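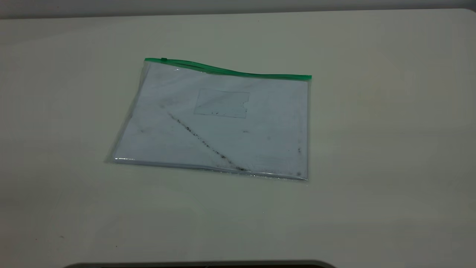 Zipper pouch on the table, start position, Monday run.

Arm protective-stops on the approach to a clear pouch
posted by Brittany Lévesque

Setup is a MacLeod arm with a two-finger gripper, Timusine depth camera overhead, Mellow 3 planner. The task is to pick up a clear pouch with a green zipper and a white sheet inside. The planner sets the grasp height below the tabletop, the fingers hit the table and the controller trips on force. 44 stops in 2,469 attempts. Opaque pouches never trip it. The force limit is still at the default. Should I raise it?

Usgate
No, leave the limit alone. It is doing its job. Clear vinyl gives you dropouts and false depth along the glossy borders, and the planner fills those holes with whatever is nearby. Mask out the border, fit a plane to the bare table, and reject any grasp target below that plane plus 3 mm. Log the rejects. If the stops continue, recheck the camera-to-base calibration.

pallet_jockey
Had the same thing with blister packs. Matte tape on the corner fixed it.

tnorth
Check the fingertips too. After 4,000 cycles ours were bent and touched down early.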